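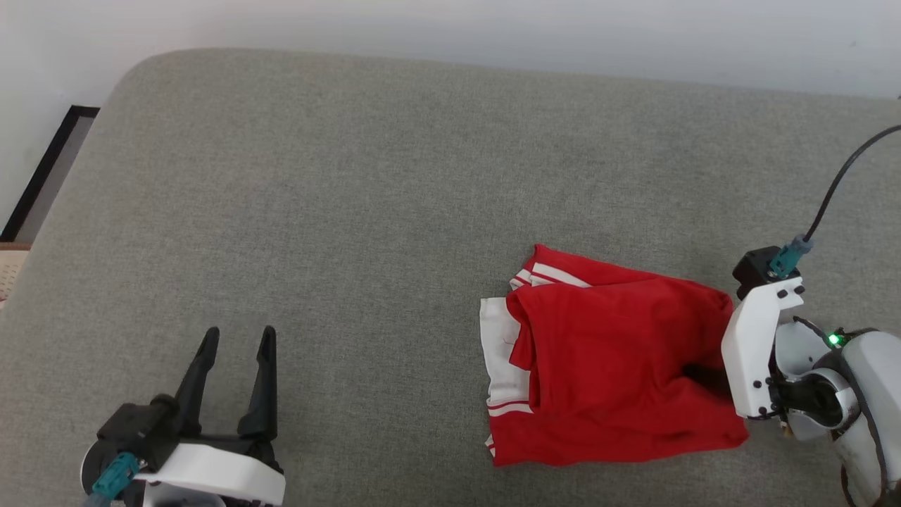
Folding a Polyester Jersey on an Upholstered Surface

Witside Home Notes / Laundry / Folding

This page covers folding a short-sleeved polyester jersey when the only flat area available is a sofa seat or padded bench. The method also works for soccer shirts, basketball warm-ups and most lightweight shirts with contrast trim. It does not suit heavy sweatshirts, which should be folded on a table.

Finished size with an adult medium is about a third of the shirt width by a quarter of its length. Larger shirts need one extra fold at step 6.

Before you start

The shirt must be fully dry. Check the collar and the side seams, where two or more layers overlap and moisture stays longest. Close any zipper or placket. Turn the shirt right side out, and pull the sleeves through if they have gone inside the body.

Clear the seat of cushions and throws. Run a lint roller or a dry hand over it. Red and white shirts both show gray lint, and the white parts show it most.

Choosing the spot

Use the flattest part of the seat. Most seats slope down toward a rounded front edge, and a shirt laid over that curve will slide while it is being folded. Keep the whole shirt at least a hand's width back from the curve.

A padded surface gives under pressure. Press with a flat palm. Fingertips push the cloth down into the padding and leave short creases that have to be smoothed out again.

Weave matters as well. A fine woven upholstery holds polyester in place with light friction. Velvet holds it too firmly, and the lower layer drags when the upper one is moved. Smooth leather and vinyl hold it hardly at all. On those, put down a cotton towel first.

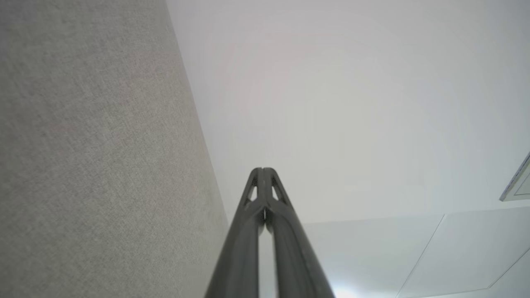 Light gray textured surface, with plain white ceiling beyond.

If the upholstery sheds, cover it. A Varma folding mat is 105 cm long and takes an adult shirt with the sleeves folded in. A pillowcase will also do for children's sizes.

Folding

1. Lay the shirt face down with the collar away from you. Pull both bottom corners toward you until the side seams are straight.

2. Smooth from the collar to the hem with the flat of the hand. Work from the center line outward. Do not stretch the side panels. On many jerseys these are a different knit from the body and will spring back unevenly.

3. Fold the right side in by one third, making the crease parallel to the side seam. Lay the sleeve back on itself so that it does not pass the new edge.

4. Repeat on the left. The two folded edges should be parallel and the collar centered between them.

5. Bring the hem up to the middle of the shirt. Smooth the crease once.

6. Fold again toward the collar. For sizes above large, make this two shorter folds.

7. Turn the bundle over so that the front faces up. Hold one edge and press the opposite edge flat.

Common faults

Wrinkled top layer. The lower layers moved after the top one was laid down. Open the shirt back to step 4 and smooth each layer before going on. Pulling at the top layer alone only shifts the wrinkles to the other side.

Lower edge hangs loose. The hem was not level at step 5. Unfold once, square the hem, and fold again.

Stripes run diagonally across the bundle. The side folds were made at an angle. Trim is a useful guide here: before folding, see whether the stripe runs parallel to the seam, and if so, use it as the line to match.

Bundle will not stay closed. Slick polyester opens under its own spring. Store the shirt on its edge in a box or drawer with others pressed against it, or use a fabric band.

Storage

Stack no more than you can lift without the pile leaning. The Clerkness shallow drawer box takes folded jerseys upright in a single row. The Rotov shelf divider can be used on open shelving.

Keep printed numbers from touching each other. Heat-pressed lettering can stick in a warm closet, so place a sheet of plain tissue between prints if the shirts are going away until the next season.

Related pages: Folding shorts with a liner; Removing lint from knit polyester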